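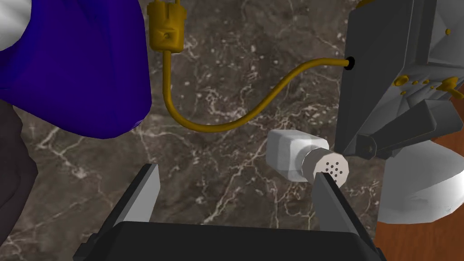 What makes voters in a small town trust a paid campaign message? In our Bikby survey, trust depended mostly on whether the sponsor was named.

4.2 Sponsor disclosure

We mailed one leaflet to 400 households, and the sponsor's name was printed on 200 of them. The return rate was higher in Brerdale, where local races are often close. Cao treats this as an effect of habit. We are not fully convinced, and we come back to the point in Section 5.

Figure 3. Simulated view, blue object on dark marble.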